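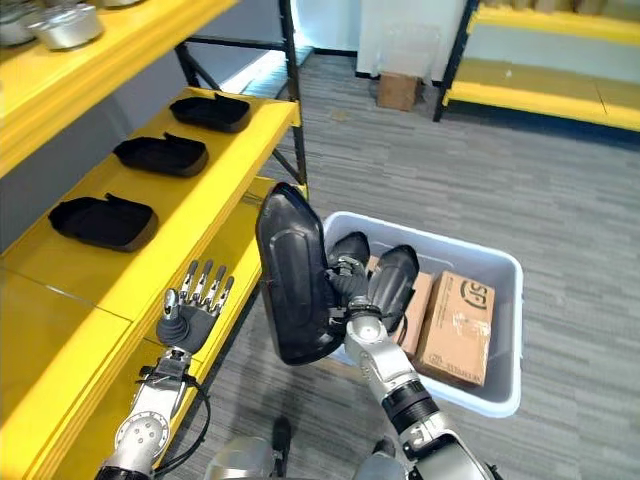 Die Hand müsse erst stillstehen, dann dürfe ich die Finger schließen, kam es heute früh über das Headset, ich würde sonst jedes Mal schon im Anflug greifen und der Arm lerne genau das mit. Stimmt leider. Ich habe mir die Durchgänge von gestern noch einmal angesehen und bin in fast allen zu früh dran. Also neu angefangen, langsamer, mit einer kurzen Pause vor jedem Griff.

Aufgabe ist weiterhin die für Sekwood: schwarze Teile, Kiste und Regal. Ich stehe mit den Handschuhen von Poirier daneben und mache die Bewegung vor, die Arme machen sie nach. Der rechte Handschuh verliert seit Februar immer wieder die Kalibrierung am Daumen. Vor dem Mittag musste ich sechs Durchgänge verwerfen, weil der Daumen nicht dort war, wo meiner war. Danach neu kalibriert, dann ging es.

Schwierig bleibt das Greifen am Rand. Wenn ich von oben komme, habe ich zu wenig Platz für den Daumen, und die Finger setzen auf dem Karton auf, bevor sie das Teil haben.

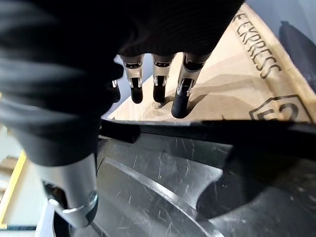

Von der Seite geht es besser, dann muss ich aber den Ellbogen weit nach außen nehmen, und nach einer Stunde merke ich das in der Schulter. Ich habe mir angewöhnt, nach vier Durchgängen kurz die Arme hängen zu lassen. Alness zeichnet in der Zeit weiter auf, wenn man nicht auf Pause drückt - zweimal vergessen, beide Aufnahmen muss ich morgen kürzen.
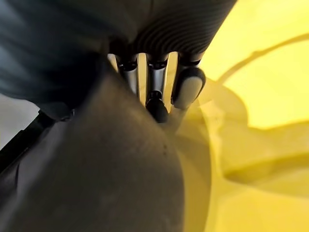

Am Nachmittag nur noch Ablegen geübt. Das ist Gefühlssache, und Gefühl habe ich in den Handschuhen keines, ich muss alles über die Kamerabilder machen. Inzwischen orientiere ich mich am äußeren Finger mit der grauen Kuppe, der schwarze Rand darum ist auch dann noch zu erkennen, wenn alles ringsum unscharf und gelb ist. Mit den schwarzen Gummikuppen geht das vor einem schwarzen Teil kaum.

Didham will 400 brauchbare Durchgänge, bevor sie das erste Mal trainieren. Heute war kein schlechter Tag, aber bis dahin dauert es noch. Morgen um 6 Uhr aufstehen, vorher die Akkus der Handschuhe ans Ladegerät hängen.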